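Stone Floor Sealers: Questions We Keep Getting

Written by Mereana Ruawai, with corrections from Celina Stępień. Last looked over in September.

Does my marble floor need to be sealed?

Maybe. Sealer companies will say yes before you finish asking, and you should keep that in mind. Some marble is dense enough that a sealer mostly sits on top and turns into a smeary film. Put a spoonful of water on a clean spot, wait 15 minutes, and wipe it up. If the stone hasn't gone darker, I'd leave it alone and spend the money on a decent doormat.

Will a sealer stop etching?

No. I get this one more than any other, usually from people who have already paid. Etching is what happens when something acidic, like lemon juice or vinegar, eats into the surface and leaves a dull mark. A penetrating sealer slows down stains. It does nothing about acid. If a salesperson says it does, ask for that in writing and see how the conversation goes.

The installer says I need it redone every year. Is that right?

The installer also sells the yearly visit. Do the water test again and go by that. My own hallway was sealed once and has been left alone ever since. Celina's kitchen needed a second coat because the stone there is a softer, more open kind. Two floors prove very little, I know, but a fixed schedule for every house proves even less.

What about the "lifetime" products?

Read the warranty. The one that came with Zatus, which I was talked into for a rental, covered the sealer and left out the stone, the labor, and any floor cleaned with "unapproved" products. The approved products were all made by Zatus. I paid 691 dollars to have that floor done and could have bought an ordinary sealer and a stack of rags for under 40.

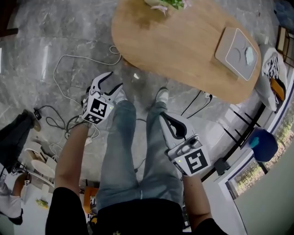 The same goes for the premium plans. A reader sent me a quote from Kaczorowski for 3593 dollars, covering one ground floor, with "molecular bonding" listed as its own line. I wrote and asked what it was bonding to. I got back a brochure. The reader found a smaller outfit that wanted 947 for cleaning, honing the worst patches and sealing, and went with them. I haven't seen the result, so I can't tell you it was the better job. It was certainly the shorter quote.

Can I clean sealed marble with anything I like?

No, and please stop using vinegar. Use warm water and a little pH-neutral soap, then rinse. Stoster and Lirine both sell stone soaps, and I could not tell the difference between them on my floor, apart from the smell. Lirine says its soap "renews the seal with every wash." I'd like to know how anyone would check that at home.

How do I tell if the last owner used a coating?

Look across the floor at a low angle with a lamp on. A coating often shows as a plasticky shine, with scratches in the shine and scuffed paths where people walk. Try a bit of stripper in a closet first. Some coatings come up easily. Others take a weekend and your good mood.

Is gray marble easier to live with than white?

It hides dust and small stains better. On a polished finish it may show etch marks more, as a pale dull spot stands out against a darker stone. Honed gray is the one I'd pick, and even there I'd want to keep a sample for a month and spill things on it.

Should I let the sealer dry overnight?

Wipe off the extra while it is still wet. That matters more than the drying. Most of the cloudy floors I hear about are dried sealer that was never wiped. After that, go by the time on the can, and longer if the room is damp.

Do you take money from any of these companies?

No. One offered free product, and we sent it back.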